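Tue 16 February, sorting bench, Flikstead

Morning run on the two-arm cell: groceries and kitchen bits into the blue and yellow bins. 23 items in the list, same order as Oana's paper sheet so we can compare with hand sorting. 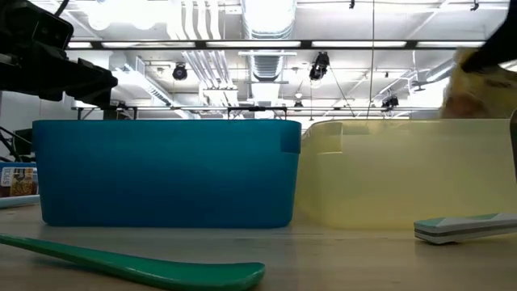
What I like most is how the job changes for the packers. Oana used to spend a whole shift reaching and twisting, and now she decides where things go and the arms do the reaching. She's already rewritten the sort rules twice (the second lot are far better than mine!). Chang-ho wants everyone on the late shift taught to do the same by April, and I'm all for it.

Still to settle: who gets called when an arm stops. Iulian says the packer, I say the packer plus one of us for the first 14 shifts.

Moved on to the mixed table after that, noodles and snacks in the tray, caddy nearer the arm.
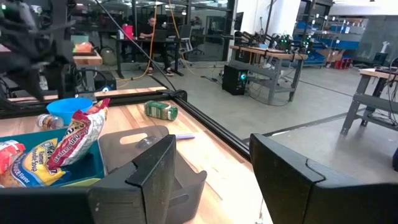
Mixed table from the right wrist, spice jar on its side.

Ask Emilian for softer finger pads. Oana's idea, worth trying before Trostano visit.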